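Grewal Centre recycling corner – October progress report

Prepared by Diane Caron for Linex Community Grants

Sorting at the source is now set up. We bought fabric bins with the first part of the grant and put a printed card on the front of each one, so glass, plastic and cans are kept apart from the start. Spending to date is $700 of the $2,000 approved.

Benedek Veres has run the Saturday sort with 17 households signed up. Our target is 40 by the end of the grant. Lids and caps are still a problem – we have no separate place for them yet and will cost one next month.
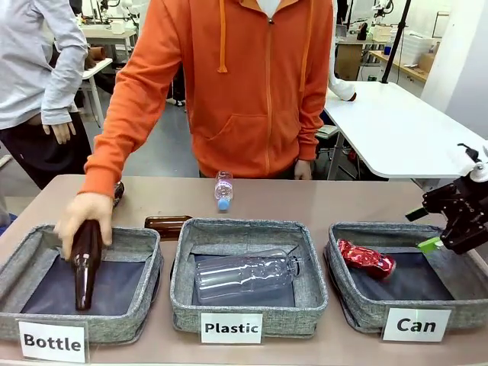

Sorting into the Bottle, Plastic and Can bins.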